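Bread Baskets Outlive the Bread at Fleditz Lunchroom

By Gunvor Westerberg
10 June 2018

The Fleditz lunchroom stopped serving free bread in October, and the town has more or less recovered. What it hasn't settled is the matter of the baskets.

There are 90 of them. They were bought when Crescencio Galindo took over the place and believed, as new owners do, that every table deserved its own basket, with plenty in reserve. The rolls went the way of the free refill. The baskets went to a back hallway, where they have been leaning on the mop sink ever since and sliding down whenever somebody opens the door.

Galindo announced last week that he is selling the lot, at $4 for one dark brown and one tan. He won't split a pair. He says he has seen what happens when people are allowed to choose, and he'd be left with a hallway full of whichever color lost.

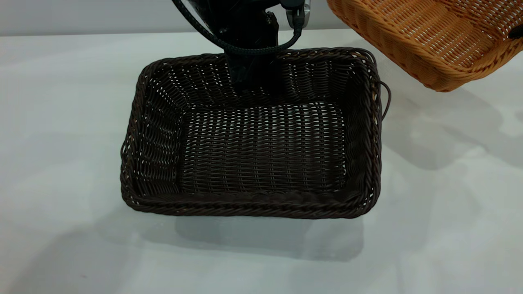

Remzi Yurt wrote to us to say that four dollars is fair for the brown and robbery for the tan. Brown doesn't show coffee, he argues, and a basket in a kitchen is going to meet coffee sooner or later. He would like it on record that he offered Galindo three dollars for two browns and was shown the door, politely.

The tan has its defenders. Edvin Boström has bought six pairs and keeps his mail in one basket and his unopened mail in another. He finds the lighter color easier to locate in the morning. Asked which of them held the electric bill, he went to look and came back with a seed catalog.

For those who haven't handled one, they are rectangular, with rounded corners and a thick twisted rim. The weave lets crumbs through, a flaw the lunchroom staff complained about for years. Åsmund Engström, who wiped those tables for most of that time, calls it the basket's way of sharing. He has not bought any.

They do stack, up to a point. The sides flare a little toward the top, so one will sit on another, but Galindo warns against getting ambitious. His own record was a tower that reached the light switch and then reached the soup.

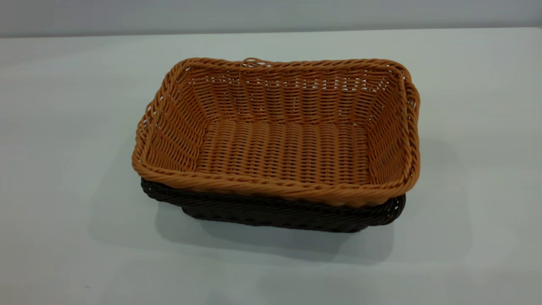

What People Are Doing With Them

Mostly, as far as we can tell, putting them on top of the refrigerator. But there have been braver uses. One household on the hill has set a pair by the front door, brown for keys and tan for gloves, and reports that the keys are now lost in a much smaller area. The library took four for overdue slips and bookmarks. A reader who asked us to leave out her name uses hers for onions and potatoes, in separate baskets, because her mother told her they quarrel.

Boström suggests lining them with a dish towel if anything small is going in. He learned this with thumbtacks. Engström says a paper napkin does the same job and can be thrown away afterward, along with whatever was in it.

There's also the question of where to put a pair once it's home. Side by side seems to be the popular answer, and it takes up more counter than you'd think.
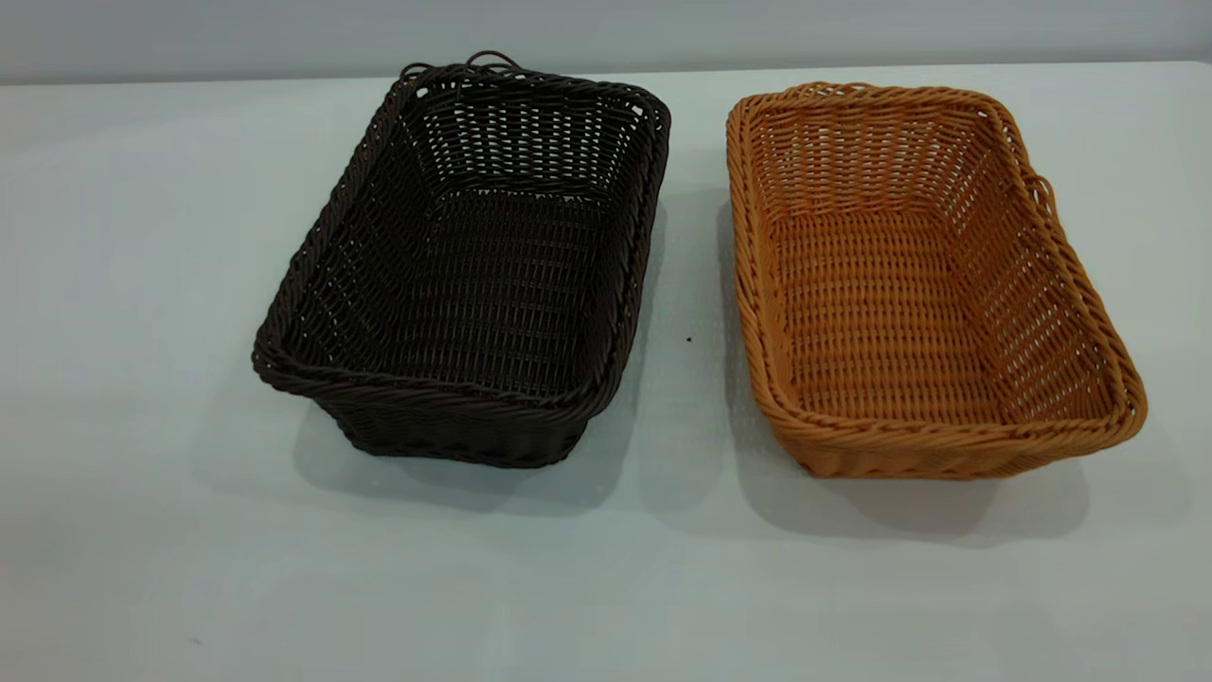 My own pair spent two nights on the kitchen table while we discussed it. I wanted them straight and lined up with the wall. I was outvoted by people who kept walking past and bumping them, so they now sit at whatever angle they were left at, and we call that casual. The brown one has been given the napkins. The tan one was supposed to stay free for fruit, and so far the fruit has stayed in the bag it came in.

A cousin in London, told about all this over the phone, wanted to know whether they could be mailed. They could. Postage came to a good deal more than the baskets, and she has since found something similar around the corner from her flat, which she describes as nicer. 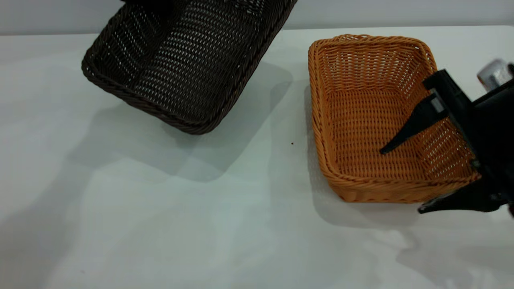

Galindo has sold almost half his stock and expects to keep the sale going until the hallway is a hallway again. Pairs can be picked up at the counter whenever the lunchroom is open. Bring cash, and bring a bag if it's raining, as he is out of those too and has no plans to sell any. Nothing is wrapped. He'll knock the crumbs out for you if you ask, though he maintains there aren't any.

Anyone hoping the proceeds will bring back the rolls should know that the question has been put to him, several times, some of them loudly. He says he'll think about it. He would, of course, need something to serve them in.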